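Renting with Räsänen Property: Common Questions
Last updated April 2, 2019
2 min read

We look after rental homes in Wedondale and Paduvcombe.
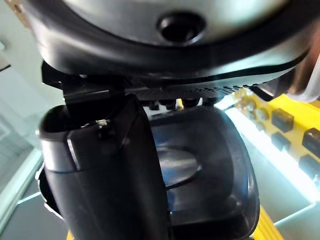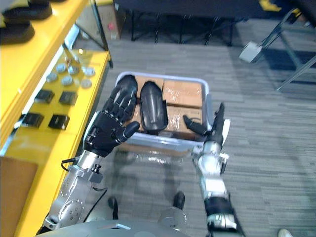
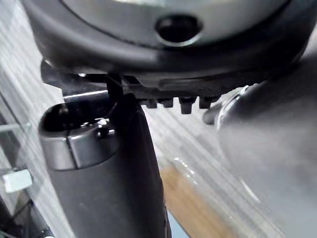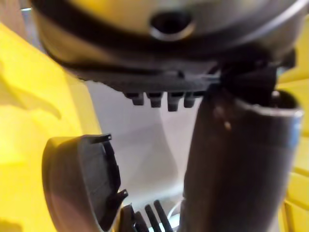 How do I apply?
Fill in the form at our Wedondale office. Each adult on the lease needs their own.

Is there an application fee?
No. A key deposit of $100 applies if you borrow keys — cash or card.

Can I paint the walls?
Ask Kamarul Mangundap in writing first. Keep a note of the original colour.

When are inspections?
Every October, with 8 days' notice.

Related
Moving out checklist
Parking in Paduvcombe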